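폰톤 소식지 2023년 7월

장마철 빨래, 올해는 냄새와 헤어질 수 있을까요?

폰톤 독자 여러분, 눅눅한 여름 잘 버티고 계신가요? 지난 4월 봄맞이 정리 특집 때 "옷장보다 장마철 빨래가 더 급하다"는 의견이 정말 많이 들어왔어요. 설문에 답해 주신 139분 가운데 절반 넘는 분이 가장 큰 고민으로 쉰내를 꼽으셨고요. 그래서 이번 호는 통째로 실내 건조 이야기입니다. 저도 빨래를 워낙 좋아해서(네, 그런 사람도 있습니다!) 준비하는 내내 신이 났어요.

먼저 쉰내가 왜 나는지부터 볼게요. 섬유에 남은 피지와 땀을 먹고 사는 세균이 물기가 오래 머무는 동안 늘어나면서 냄새를 만듭니다. 그러니까 세제를 더 붓는다고 해결되지 않아요. 세제가 덜 헹궈지면 찌꺼기가 남아서 오히려 냄새가 심해지기도 하거든요. 결국 관건은 속도예요. 세탁이 끝나면 30분 안에 꺼내고, 널어 둔 다음에는 되도록 빨리 말리는 것. 이 두 가지만 지켜도 차이가 꽤 큽니다.
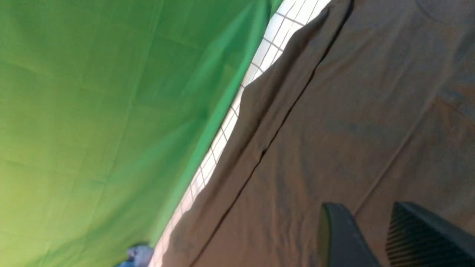 속도를 올리는 제일 싼 방법은 역시 선풍기예요. 제습기가 있으면 더할 나위 없지만, 없다면 선풍기를 빨래 아래쪽에서 비스듬히 위로 틀어 보세요. 물기는 밑단으로 모이기 때문에 바람도 아래에서 오는 편이 좋습니다. 긴 옷과 짧은 옷을 번갈아 널면 사이로 바람길이 생기고, 두꺼운 후드티는 거꾸로 매달면 모자 안쪽까지 잘 말라요. 청바지는 뒤집어서 허리 부분을 둥글게 벌려 집게로 집어 주세요. 주머니가 안 말라서 하루를 더 기다려 본 분이라면 제 마음 아실 거예요.

탈수를 한 번 더 돌리는 것도 추천합니다. 주름이 걱정되는 셔츠만 빼 두고 수건과 면 티셔츠만 따로 돌리면 돼요. 저희 집은 통돌이라 이렇게 하면 마르는 시간이 눈에 띄게 줄더라고요.

이미 냄새가 밴 수건은 과탄산소다가 답입니다. 따뜻한 물에 완전히 녹여서 담가 두었다가 평소처럼 세탁하세요. 다만 울과 실크에는 쓰지 마시고, 색이 짙은 옷은 안 보이는 곳에 먼저 시험해 보셔야 해요. 염소계 표백제나 식초와 섞는 것도 절대 안 됩니다. 쓰는 동안에는 창문을 열고 고무장갑도 꼭 끼세요! 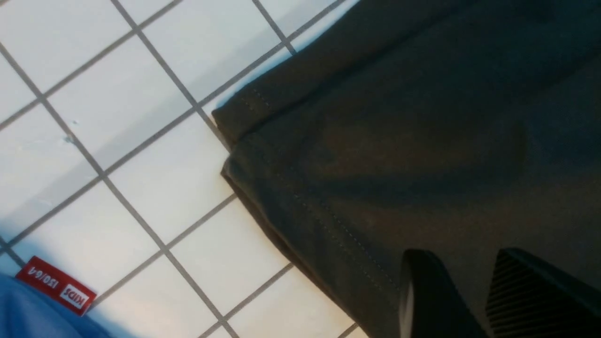

읽는 시간 3분 · 살림 > 세탁

세탁조 청소 이야기도 빼놓을 수 없죠. 옷을 아무리 잘 말려도 세탁기 안에 곰팡이가 있으면 도로 제자리니까요. 장마철에는 한 달에 한 번, 통세척 코스를 빈 통으로 돌려 주세요. 끝나면 문과 세제통을 열어 두고, 드럼세탁기라면 문 둘레 고무 패킹 안쪽까지 마른 수건으로 닦아 주면 됩니다. 배수 필터도 이참에 한번 열어 보시고요. 저는 지난번에 동전 700원을 건졌답니다.

말린 옷을 갤 때도 조금만 기다려 주세요. 겉은 보송해도 솔기와 겨드랑이 쪽은 덜 마른 경우가 많아요. 손등을 대 봐서 서늘한 느낌이 나면 한두 시간 더 걸어 두는 게 안전합니다. 서랍에는 옷을 꽉 채우지 말고 손바닥 하나 들어갈 만큼 비워 두시고요.

이번 달 독자 모임은 칼리센 2층에서 엽니다. 주제는 당연히 얼룩 빼기! 커피, 김칫국물, 선크림 자국까지 평소에 포기했던 옷을 들고 오시면 같이 지워 봐요. 참가비는 없고, 신청은 이 메일에 답장으로 보내 주시면 됩니다. 여러분만의 건조 비법도 함께 적어 주세요. 다음 호에 모아서 싣겠습니다.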